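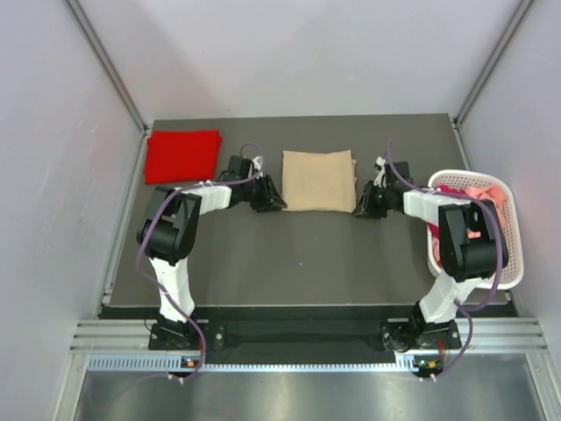 Casley, the company behind the customer support software Swanson, has released a new version of its shared inbox for small online shops. The main change is that every message from a customer now stays in one conversation, also when the customer writes first by chat and later by email. For a shop that sells home textiles, a question like "do you have this cloth in red or only in beige?" and the order which follows can be read by the whole team on the same page. Before this release, the agent had to search for the older messages by hand.

By Jarmila Brabec
November 28, 2018

The new inbox was tested from September by 13 shops. Upendo Muriithi, product manager at Casley, says that the testers asked most often for shorter menus and for saved replies that can be sorted by subject. Both are included in the release.

Swanson remains free for teams of two people. Larger teams pay per user, and the free plan is limited to 200 conversations each month. Existing customers will receive the update during the next three weeks and do not need to install anything.

A connection to the web shop system Vastside is also planned, but Casley did not give a date for it. "We want first to see that the inbox is stable," says Muriithi.

Subscribe to our newsletter and receive the software news by email. You can unsubscribe at any time.

© 2018 Testmont Software News | Contact | Back to top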